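Graveo to Offer Bag Return Hooks at All Neighborhood Stores

16 April 2022 – Graveo, the household goods retailer, will begin taking back used plastic shopping bags at each of its stores this spring. Customers can hang clean bags on hooks near the entrance, and other shoppers may take one at no charge.

The program started as a trial at the Mustonen Street store in October. Store manager Annunziata Ferraro said most customers already had a drawer full of bags at home and were glad to bring them in.

"People asked us to take them for years, and we had no place to put them," Ferraro said. "A hook on the wall was the cheapest thing we could try."

Bags should be empty and free of food. Torn bags will be sent to Plirby, a recycling firm that collects from Graveo stores every 7 days. Paper bags are not part of the program at this time. 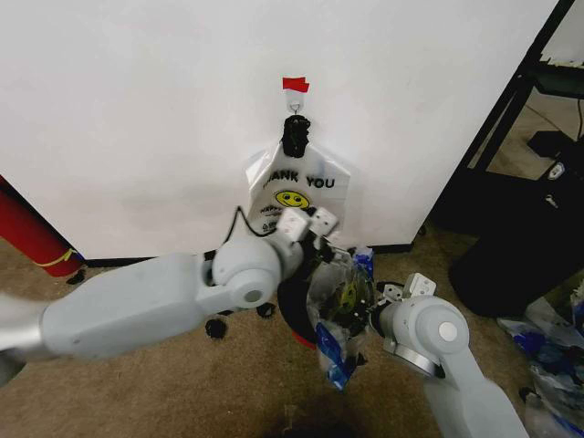

Where to Find the Hooks

The first four stores will have hooks in place by the end of the month, and the rest will follow as wall space is cleared. Shoppers who forget a bag can still buy one at the register. The price has not changed.

Graveo will also sell the Jedis tote, a washable cloth bag that folds into its own pocket. The first 100 customers at each store to bring in bags for reuse will receive one free, with a limit of one per household.

"We would like to order fewer new bags next year," said Segundo Cáceres, head of purchasing. "Stores will report their bag orders to my office, and we will decide then whether to keep the hooks up."

Questions may be sent to Garba Ogbonna in the Graveo press office.

Comments

Lenni Eskola
Do produce bags count or only the ones with handles?

L. Ledesma
I have a whole closet of these. Is there a limit on how many you can bring at once?

tessw
My store said they hadn't heard of it yet – will try again in May.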